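Day four without a dryer. Or is it five. The belt went in November and I said I'd fix it that weekend, which, ha.

So I have been doing laundry at the Sokari on Chung Street, and I have opinions now. It's fine! It's warm, the big machines take a whole comforter, and there's a shelf of paperbacks with the last pages missing. But it eats an evening. Drive there, wait, drive back, fold everything on the bed at eleven at night because I was too proud to fold in public. And the quarters. I have started hoarding quarters like a squirrel. 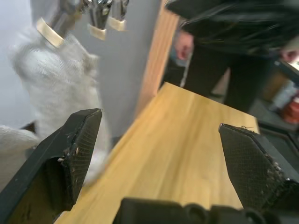
Anyway the belt. I ordered one from Grultar because it was the cheapest, and it came in 20 days and it was for a washer. Sent it back. They want me to pay the shipping, we are currently in a very polite email fight. In the meantime I've been drying the small stuff at home and reading way too much about indoor humidity, and thinking about what a good plain surface does for a person — light wood like that board, honey colored, would make me fold things on time. I'm almost sure of it. My own folding surface is the top of the freezer, and it has a magnet problem.

Things I've learnd so far, no order:

- Jeans inside out, by the waistband. Otherwise the pockets stay damp until Easter.
- Spin twice. Costs nothing much, saves half a day.
- A window open one inch beats a window open all the way. Don't ask me for the science.
- Towels are hopeless. Take the towels to Sokari.
- Shirts on actual hangers, top button done up, and you can skip the iron if you don't have important meetings. I don't.

Socks are their own subject. I used to lay them over the radiator and they came off like crackers, all stiff, and one always went down the back. Clips are better.
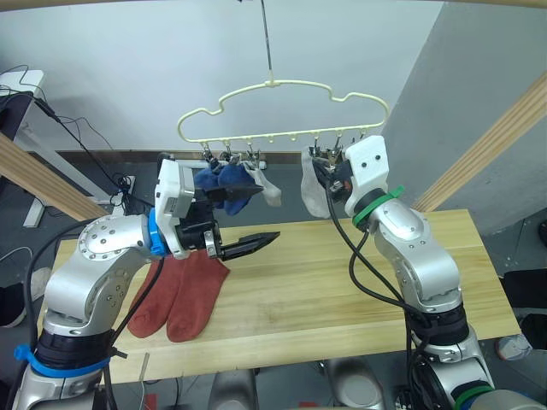 Hang by the toe or by the cuff? I was a cuff person for years. Switched last week, toe now, the stretchy part doesn't get a dent in it. Small life, big changes.

The other thing is the smell. If it takes longer than a day it smells like a basement, and no amount of softener will help, I tried. Vinegar in the rinse helped a bit. A fan helped more. Mine is from the hardware place in Dundale, 31 dollars, loud as a truck, worth it.

Repair guy quoted me 200 for the belt plus the visit. For a belt! So I'm watching videos instead, the one I like has 3000 views and a man who never shows his face and says "gently now" before every screw. Right belt is suposed to come Tuesday. Will report back. If the dryer ends up in pieces on the porch you'll hear about that too.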